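To: Demonstration Collection list
From: Trollwood Manipulation Program, Operations Office
Date: 8th June
Subject: Re: Soft-object sessions, revised procedure

Colleagues,

Thank you for the replies to the draft procedure. The Office has considered the points raised by the Brostska site and responds to them below. The relevant part of that message is quoted for members who joined the list recently.

> Our demonstrators report that the soft-object tasks take longer than
> the draft allows. At present we are asked for 50 accepted
> demonstrations per session. We would also like to know whether a
> session must be discarded when one of the marker cubes is hidden
> from view for part of a recording, and whether remote control is
> still an accepted method for these tasks.
>
> Brostska site

On the first point, the Office agrees. The target for soft-object tasks is reduced to 25 accepted demonstrations per session, with immediate effect. The overall target of 2,000 for the Lindqvist task set is unchanged, and sites should plan additional sessions accordingly. Demonstrators should work at the pace they would use at their own table. Hurried recordings have been the main source of rejected material this quarter.

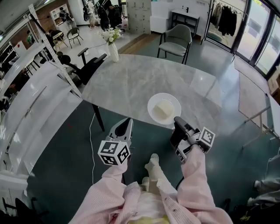 On the second point, a session need not be discarded. A single recording should be marked for review if either cube is lost while the jaws are closed on the object. Losses during the approach are acceptable – the tracking software recovers from these without help. Sleeves should be kept clear of the cube faces, and any cable should have enough slack for the wrist to turn freely.

On the third point, remote control remains accepted for rigid objects only. For soft objects, the hand-held grippers are now the required method at all sites. The comparison carried out at Sitport showed that operators working remotely tended to squeeze too hard and to correct too late, and the resulting policies repeated both faults.

Sites holding remote recordings of soft objects should keep them in a separate folder and should not submit them with the current batch. The deadline for that batch is 28 June.

Questions concerning calibration should be sent to the list so that all sites may see the answer.

Operations Office
Trollwood Manipulation Program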